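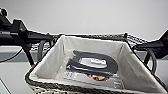
Open day at the Vinarwood storage and basket showroom

We use cookies to remember your settings and to count visits. By continuing to read you accept this. Accept / Manage choices

I drove out to Vinarwood in May for their open day. It is nearly 90 minutes from home if you take the county road, and the last stretch is gravel. Parking was free and there was plenty of it. I got there shortly after ten and stayed until they started sweeping up.

The building used to be a seed warehouse. The front part is the showroom, with the stock kept behind it. They told us at the door that they carry 300 kinds of basket, bin and rack, counting sizes separately. The floor is concrete, so wear shoes you can stand in.

Baskets come first when you walk in. I had gone mainly for these, as we need something for the hall closet and something for the towels. The one I spent the most time on is rectangular, woven in black and gray-brown, with some beige in the rim at the front. It has a white fabric liner that covers the bottom and all four sides. I like a liner for towels and knitwear, which snag on bare weave. I asked whether the liners are sold separately and they are, but only in white and only for the rectangular shapes. The round ones have to be sent back to the maker.

The Batia baskets are the cheaper line and the Cruickshank ones are heavier and cost about double. I picked up both in the large size. The Cruickshank is stiffer along the rim and I think it would hold up better if you drag it around full. For a shelf where it just sits, I would buy the Batia. Neither one comes with a lid.

At eleven there was a talk on measuring a closet before you buy. It went on for 18 minutes, which was enough. The main advice was to measure depth at the top and at the floor, and to write down the smaller number. They also said to leave room for your knuckles when you pull a bin out from under another shelf. I had not thought of that and our current bins are a pain for exactly that reason.

After the talk I went over to the racks and shelves.

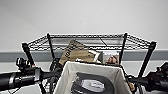 Black wire shelf with a fabric bin and packages.

I had not planned on looking at wire shelves but I ended up taking down the measurements. The top rim comes up above what you put on it, so a package can lean without going over the side. A soft bin like the off-white one with the dark trim would suit odds and ends that don't stack, and boxes can stand upright next to it. The canvas does slouch some. If you want straight sides, buy a stiffer bin.

Rosberg had a table by the back door with labels, hooks and drawer dividers. The hooks were good. I bought a pack, plus a roll of plain labels.

Lunch was soup and bread for a small charge, and the coffee was free. The line got long around noon. The restroom is across the yard.

They said they were expecting 3000 people over the whole open week. It was busy but I could get to everything I wanted to see. Orders placed on the spot had free delivery within the county, and we are just outside it, so I took one large Batia home in the back seat. The liner goes in the wash at low heat according to the tag.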